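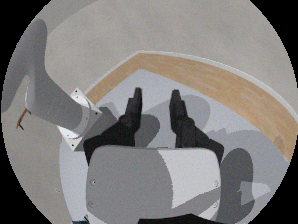
Can a two-finger gripper do chores yet? Some of them.

Clearing a table: yes, if the items are rigid and spaced apart. Leave a finger's width on both sides of each one.

Folding: slow. The Fulside arm took 12 minutes over 3 dish towels, and a person had to square the last one.

Sorting screws into bins: fine for large sizes. Small washers still go faster by hand.

Wiping: poor around edges – tape the cloth to a block first.

Check the mounting bolts every Friday. A loose base plate looks just like bad programming.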